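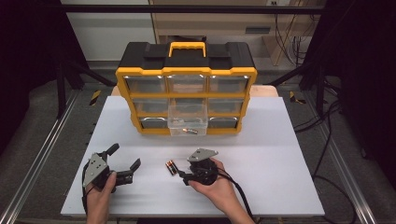
**Hsiu-ying Pan** wrote:

Sort by thread first and length second. Material comes third, if you bother with it at all. With nine drawers you can't give every length its own place, and M3 will eat four of them.

**dovetail_43** wrote:

Disagree. I sort by head type. I know I want a countersunk before I know how long it has to be, and a gauge gives me the length in seconds.

**Hsiu-ying Pan** wrote:

Works with 204 screws. I have nearer 3,000 and would be gauging all evening. Lengths under 12 mm in one drawer, 12 to 20 in the next, longer stuff in the third.

**lathe_and_see** wrote:

Two points.

- Keep stainless and zinc-plated apart. They look alike under a workshop lamp and you don't want the plated ones outdoors.
- Label with the thread *and* the pitch. I had M10 x 1.25 mixed with M10 x 1.5 until April and ruined a tapped hole in a bracket.

**dovetail_43** wrote:

Fine pitch goes in a bag with a tag. It doesn't earn a drawer.

**lathe_and_see** wrote:

Depends what you mend. On motorbikes it earns two.

**quoin** wrote:

What are people using for labels? Mine came from Skollisura and the corners lift after a few months.

**Hsiu-ying Pan** wrote:

Wipe the plastic with isopropyl first, then round the corners with scissors - square ones catch on your fingers. Paper under clear tape also holds.

**quoin** wrote:

Will try the isopropyl. Still going with head type, sorry.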